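Procedure for Water

The tenant of Unit 114 kept a written procedure for every task in the apartment, and the procedure for water was the oldest. It ran to 2 pages. It had been revised in May, after the building changed its supplier, and the revision was noted in the upper corner in pencil.

Section one concerned the table. The table was to be white, wiped from the far edge toward the near edge, and cleared of mail. Mail went on the shelf by the door. The tenant had measured the distance from the shelf to the table once and then moved the shelf, and the old measurement was still in the procedure with a line through it.

Section two concerned the vessel. One cup, clear plastic, upright. The tenant had owned glass cups from Echeverri, a set bought with the first month's pay from the tile plant, and had broken them over a period of years, the last one on a morning when the heat was out. After that the tenant bought plastic. A clear cup allowed the level to be read from any side of the table. 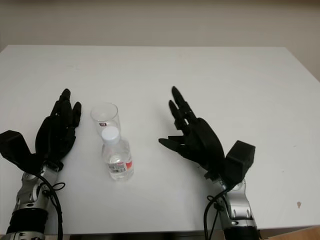
Section three concerned the guest. It was the shortest section and had been rewritten more than any other. In its present form it read: "Guest is seated before pouring begins. Guest is not asked to hold anything." An earlier form had specified which chair. The chair had since gone to the basement with a split rail, and the tenant had not replaced it, although Gultis had sent a catalog with the correct model circled.

On the evening in question the guest was expected at 6:40. The tenant began section one at six. The wall behind the table had been painted in the winter, one coat, off-white, and the roller marks did not show under the ceiling lamp. The tenant wiped the table, looked at it from the doorway, and wiped it again. The procedure called for one pass. The tenant made a note of the second.

At 6:15 the bottles came out of the case. Rerkik had delivered water to the building for nine years, in large jugs that required two people on the stairs. Plemari delivered it in small bottles, and billed by the case, and left the cases in the lobby under the mailboxes. The tenant had carried up 213 bottles since the change and recorded each case on the inside of the closet door. The caps on the small bottles turned easily. The jugs had needed a wrench.

There was a difficulty with the procedure here. It had been written for jugs. The jug stood on a stand, the cup went under the spout, and the tenant stopped at a pencil line on the stand that corresponded to a full cup. A bottle had no stand. The May revision addressed this with a single sentence: "Lay bottles on side until needed, so they do not get knocked over." The tenant had never been satisfied with the sentence. A bottle on its side can roll.

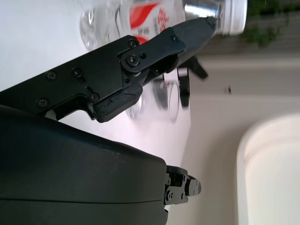
The tenant considered the alternatives. A second bottle could be kept in reserve against the first. A folded cloth could be put under both. The cloth was in the drawer with the string and the spare fuses, and getting it out would mean opening the drawer, which stuck, and the guest would hear it from the stairs. The cloth stayed in the drawer.

At 6:38 the downstairs door opened and closed. The tenant listened for the second landing, where one tread was loose, and the tread did not sound. It was the neighbor in 112, who kept to the left side.

The tenant read section three again. Then section two. The cup was upright. The lamp was on. In the file under the procedure was a letter from the guest, which gave the time as 6:40 and asked whether there would be anything to drink, as the walk from the station was long. The tenant had answered with one word and a stamp. The stamp had been more than was needed.

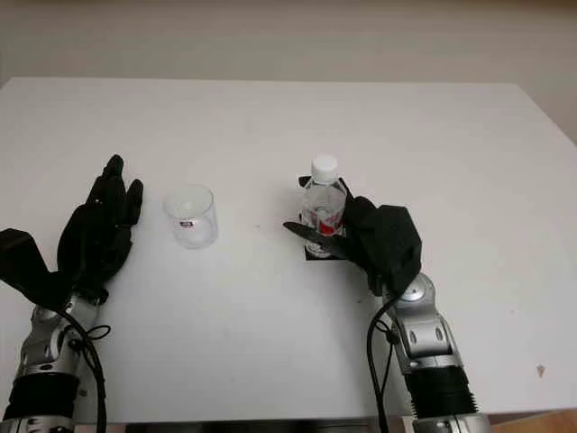 The cup and the bottle.

At 6:52 the loose tread sounded. The tenant stood, pushed the procedure under the mail on the shelf, and took it out again to correct the time. There were 400 sheets of blank paper in the closet and it would have been simple to start a clean copy. The tenant wrote the new time in the margin, small, beside the old measurement, and went to open the door.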